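Teaching Obi to Change a Filter (Project Report, Spring Term)

By me, with a lot of help from Sorin Ilie, who did the software half and is writing his own report
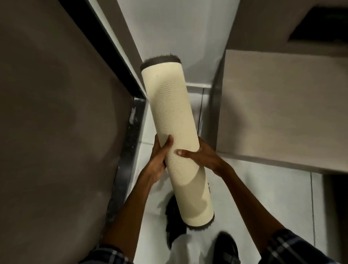 What we were trying to do

Our project was about getting a robot to swap a big cylindrical filter cartridge by showing it how, with no step-by-step motion program. The robot is called Obi. It has 2 arms on a rolling base and it lives in the Cekamdale lab, where it mostly gets used for stacking boxes. I wanted something more annoying than boxes! Filters are long, they're awkward to tilt in a tight spot between cabinets, and you really do need both hands.

We collected two kinds of demonstrations. In the first kind I did the job myself with a head camera on, so we'd get the view looking down past my own hands. In the second kind I drove Obi remotely with a pair of handles (we called the whole rig Pullen, after the name on the case it came in).

Doing it by hand

I figured this would be the easy part, and physically it was. You grab the thing near the middle, tilt it, carry it across, straighten it up. But when Sorin played my first recordings back, I was moving way too fast, and half the time I was looking at where I was going next and my hands weren't in the shot at all. So I had to learn to keep my head down and watch my own hands the entire time, which feels really strange, and my neck was not happy by Friday.

The grip turned out to matter more than I expected. I normally hold a cartridge with one hand curled underneath and my thumb over the top, and the other hand wrapped around the far side with the fingertips resting flat on the mesh. I never thought about it until Sorin asked me to do it the same way every single time. He also wanted both hands close to the midpoint, so the hand tracker would get them together. I kept drifting toward the end caps whenever I got tired (sorry, Sorin).

We ended up with 303 usable hand demonstrations. I'd hoped for 1000, and that number is still written on our whiteboard with a sad face next to it.

Driving Obi with the handles

This was more fun and also a lot worse. There's a small delay between moving the handles and seeing the arms move, and with two arms on one object that delay really bites. If the left arm starts the tilt before the right one catches up, the cartridge twists in the grippers. I dropped it plenty. Mr. Kapoor (Reginald Kapoor, our lab supervisor) suggested I practice on a foam pool noodle first, and I should have listened to him in week one instead of week four.

What helped most was slowing the handles down to half speed for the tilt and leaving them at full speed for everything else. We also taped a line on the floor so the base always started from the same spot.

How it went

With only the remote demos, Obi could pick up the cartridge most of the time but usually got stuck on the tilt. Once we added the hand recordings to the training, the tilt got much smoother. It still struggles to line up the bottom end cap at the finish, and I don't have a great explanation for that. My guess is that my arms block the camera right when it counts, but we ran out of March before we could test it.

If I did this again I'd mount a second camera on the wall, and I'd throw out bad recordings the same day while I still remembered what went wrong in them. The Dronadby group has offered us their gripper pads for next term, and they're softer than ours, so I'm pretty excited to try those on the mesh.

Comments

tamsin_w: Did you keep the hand demos and the remote demos in separate folders? We mixed ours up last year and never recovered.

Author: Yes! Separate from day one, that was all Sorin.

R. Kapoor: Good write-up. Please put the pool noodle back where you found it.

jojo88: what was the delay on the handles? ours is bad enough that I get kind of seasick

Author: We never measured it properly, but it was enough to notice on every move. Half speed helped me a lot, try that first.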